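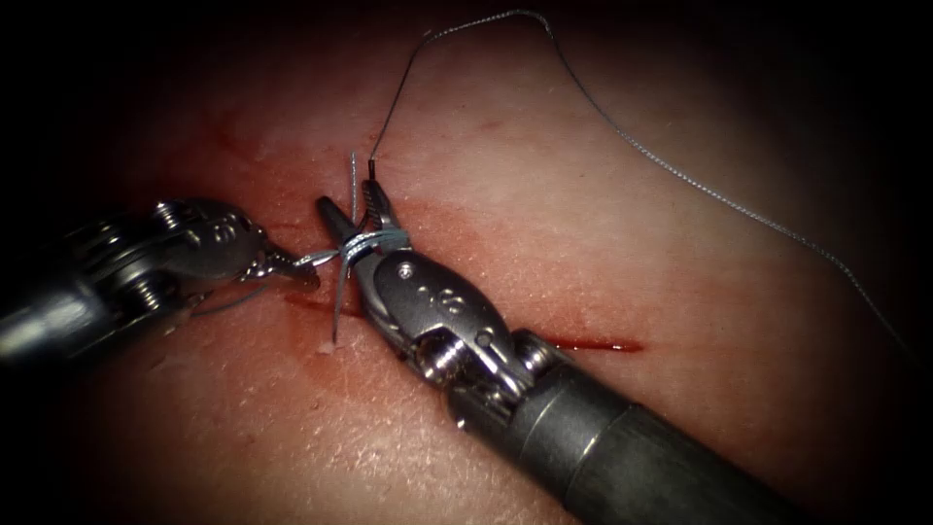 Grey braided thread, a straight incision, and the knot halfway between the two tips.

"Everyone pulls too hard." First thing she says, before I've got my notebook open. She runs the knot-tying sessions at Tradstead, the skills rooms behind the old Pronotus building, and she has 30 minutes before the next lot come in. Asked me to leave her name out. Fine.

So, knots. She's been teaching them for 19 years and still ties one most mornings with her coffee going cold beside her. "You lose it fast. A fortnight off and my wraps go sloppy."

What does a good one look like? "Boring. The coils sit next to each other like they've been told to. You don't want one climbing over the others." She has me look at the picture on her wall screen, the coils wound tight around the jaws on the right, side by side. "See how close the tips are? People want to work wide. They wave about. Keep them close and the thread's got less room to wander."

Braided thread is what she starts people on. It holds, she says, and it forgives a bit. The slippery single-strand stuff comes later, usually in January when the new group has stopped being scared of the needle. "Or started being scared of it. Depends on the person."

I ask about the tail. Wrong question apparently, or the right one, becuase she's off for five minutes. Tail too long and you're fishing for it. Too short and it pops back through the loop and you start again. "I had a bloke do that nine times in one sitting. Very polite about it. Didn't swear until the ninth."

And the pulling. Back to the pulling. "You're laying it down. You bring the edges together so they touch and then you stop. If the tissue's gone white and puckered you've strangled it." She learned on a kitchen towel pinned to a breadboard, then pig skin, then the proper pads from Jumix, which she reckons are good value but smell odd out of the packet.

The log by the door is up to 3,479 practice knots. Everyone writes theirs in, herself included. Nothing is won. She likes seeing the bad weeks.

Does she judge other people's stitches, out in the world? Laughs. "My own knee. Gautam Street clinic, did it falling off a bike. Lovely even spacing, terrible last knot. I looked at it for ten days."

Any advice for someone on there first go? She's already laying out thread along the bench, one length per place. "Slow on the first throw. Watch the thread, it'll show you where the twist is. And breathe out, people forget."

Door opens. Next group. She waves me towards the other one.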